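# Recording Sessions at the Trosum Workshop

Ledura is a set of recorded hand and gripper movements, gathered so that a learning system can pick up small household tasks from many examples. The recordings are made at the Jernbridge site in Trosum. One person guides the gripper through a task, and a camera mounted close to the fingers records the view along with the finger opening and the path of the wrist.

The collection holds 1,205 finished recordings as of 4 June 2019. Each one covers a single task from first approach to release. Recordings that stop partway are kept in a separate folder and are not part of that number.

## Close work

Most tasks come down to the last inch or two before contact. The operator slows down there, lines up the tips, and closes. We ask operators to leave a short pause before closing so the start of the grasp is easy to find when the recording is labeled.

Wide views from across the room are useful for checking where the arm went, but they say very little about the grasp. The close view is the one the model gets.

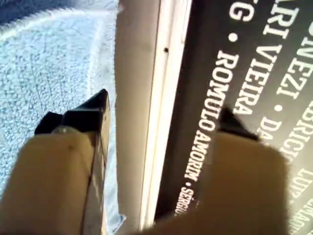

Background variety is set at the planning stage, before an operator sits down. A task list from Ljungberg names the objects, and the site picks the surfaces and anything else that will be near them. Plain tables were used for the first two months and the early models did poorly away from them. Now we want mixed material close to the fingertips: fuzzy blue texture on one side, a smooth cream board edge, then a dark panel with white names running across it on a diagonal. Large print such as "ROMULO AMORIM" gives strong contrast right next to a black fingertip, and the model has to learn that letters are not edges to grab. The names themselves are not labeled.

## Fingers

The tips are black and come to a point. The body of each finger behind the tip is tan and padded. Points are good for thin edges and for getting under things that lie flat. They are less good on round objects, which tend to roll away, and those tasks have their own operator notes.

Tips are checked at the start of a session and again after lunch. If one has shifted, the session is stopped and the camera check is repeated before recording goes on. Replacements are kept in the gray drawer under the label printer. Please write the change in the session log, including which side was changed. Left and right are always given from the camera's point of view.

## Focus and blur

One finger is often sharper than the other in the close view. We do not throw out a recording for this. The limit is whether a labeler can still tell when both tips touch the object. If two labelers disagree by more than a few frames, the recording goes back for a second look.

Shadows are treated the same way. Light from one side is fine, and we move the lamp between sessions so that it does not always come from the same direction.

## Labels

Every recording gets a task name, a start and end time, and a mark for each contact and release. Failed grasps stay in if the operator tries again and finishes. They are marked as retries, and 57 recordings carry that mark so far. They take longer to label than the rest, but they are the only examples we have of recovering from a miss.

## Next

The July sessions will move to cloth and paper tasks, with the same fingers and the same camera position. The Ljungberg task list for those sessions is being revised, and the older list should not be used for new recordings. More pictures will be added to this page once the first cloth recordings have been labeled.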